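Workshop notebook, Seppälä hall, bench 2 – buttons, waiting times and who presses what

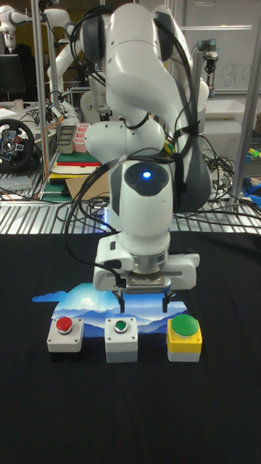
Page last changed: Thu 24 September, after the afternoon shift

Continued from the entry in March, where I wrote down the first complaints about the control panel. Please read that one first if you are new in the group.

We are still at the question of the buttons. At Gallusmont the packing line stops for many small reasons, and each time a person must walk to the panel, look what is wrong, and press. When the stop is small, the walk is longer than the repair. The line people asked if the arm could press for them. The management asked the same, but I think they had another reason in the head, and I want to keep the two questions apart in this notebook.

Arrangement for this week: red on the left, small green in the middle, large green on the yellow box at the right. The mountain card lies flat behind the boxes and should stay there. The colleague who cleaned the bench on Monday put it away with the good intention, and I lost the half of a morning to find the old position again. So please do not move the card, and do not turn the boxes. If you need the table, write it in here before.

What I tried today:

Press on the large green, slow approach from above. 40 presses, all registered by the Droltar logger. The big head forgives a lot. Also when I shifted the target by 5 mm to the side, the press was counted.

Press on the small green, same speed. Much less comfortable. The metal ring around it stands in the way if the finger comes a little beside, and then the arm pushes on the ring and feels a contact, and believes it has pressed. The logger does not agree. I lowered the force limit to be safe and this made it worse. To do: take the confirmation from the logger and not from the contact.

Red: not touched by program today. I keep my opinion that the red button should belong to the people, always. An arm that can stop the line by itself is maybe fine, it has its own way to do this in the software. But if the operators see the arm press the red button, they will begin to think that it is the job of the arm, and after some weeks the hand is not so quick anymore. Two of the operators said almost the same to me at lunch, in their own words, before I told them mine.

Notes from the visit on the line

I was standing with the early shift for the whole shift. The counter of Ploltlow shows 1,717 restarts since the summer break. Many of them are a box that stands crooked. The operator pushes it straight with the hand, walks to the panel, presses green, walks back. One of the older operators told me that she does not mind the walk, because it is the only moment when she can straighten the back and say a word to the next station. I did not have this in my list of requirements. If the arm takes the restart, the walk is gone and also the word to the neighbor.

The younger ones see it differently. They are tired of the panel, and they would like to learn how to teach the positions to the arm. I promised to ask if there can be a course. The answer for now is that there is some budget, 800 in total, and that it must also pay for the new cable holders. I will ask again.

What was agreed with the shift, so that we all say the same:

– The arm may restart only after a person has confirmed at the station that the box is straight.
– The red button stays with the people.
– The restart numbers are not used to compare one person with another. The shift wanted this in writing, so now it is in writing.
– The place at the panel remains a place with a person in the next plan also. What this person does in the free time between stops is open. I proposed checking labels, they proposed quality samples. Theirs is better, I think.

Small things for the bench

The cable at the gripper comes near to its limit when the wrist turns far. I will make the loop a little bigger before the next long run.

The speed for the evening demonstration should be lower than in the tests. Last time the visitors stepped back from the bench, and then they did not ask questions anymore.

Next: small green again, with confirmation from the logger, same 40 presses, so that the numbers can be compared. Then the large green with the box shifted to the other side. If somebody has time before me, the program is in the usual folder under "press_slow", please make a copy and do not work in the original.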